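Urngate Notes > Work room > Chairs

11 April 2018
Posted by Debashish Haque

I have had the same office chair for years and I never looked under it until March. I sit down in the morning, I get up for tea, and that has been the whole of our relationship. Then it started to creak whenever I leaned to the left, and by the end of the month it was rocking as well.

My first idea was to buy a new one. I went as far as the second-hand place behind Urngate station, where they had a row of chairs out of an office that had closed. The cheapest was £40 and had a tear in the arm. The better ones were a good deal more and I didn't find any of them as comfortable as what I already had. I came home with a desk lamp, which I also didn't need.

So I cleared the floor beside the desk, put an old towel down and had a proper go at it. I would suggest doing this in daylight. I started after supper and had to stop, as the ceiling light is no use at all once your head is under a seat.

The first thing was cleaning. There was hair in the castors and a surprising amount of fluff further up, along with a paper clip and what I think was a raisin. I used the narrow nozzle on the vacuum and then an old toothbrush. The castors pull straight out if you give them a firm tug. Mine went into a bowl of warm water with washing-up liquid for 25 minutes and I dried them on the radiator overnight.

Next I went over everything that could be tightened. I have a set of hex keys from a flat-pack wardrobe and a small socket set that my brother-in-law left here, and between the two I could reach nearly all of it. The 4 screws that hold the seat on were all slack, one of them so slack that I could turn it with my fingers. That was the rocking dealt with.

The creak took longer. It was still there with the screws tight, and I spent most of an afternoon sitting down, leaning, getting up and crawling underneath again. In the end I decided it was coming from the side where the lever is, so that is where I put my effort – a quarter turn at a time, then sit and listen. 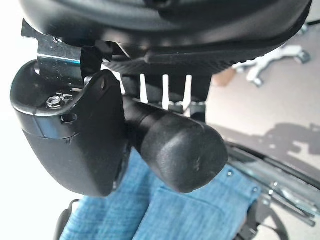 Asanka Fakir wrote to say I should go easy with the spanner on any chair with plastic parts, having once cracked a housing by giving a bolt one turn too many. A dab of grease where metal rubs on metal was the better cure in that case, and a tube costs very little.

I have taken the point and bought some grease. It went on yesterday with a cotton bud, and I wiped off the extra so that it wouldn't end up on my trousers. The creak is fainter. It comes back if I lean right over to pick something up off the floor, and I can live with that.

The whole job came to 30 minutes of work and a great deal of lying on a towel. The arm pads are the next thing. They have gone sticky, and washing them hasn't helped, so if anyone has found covers that stay on I'd like to know which ones.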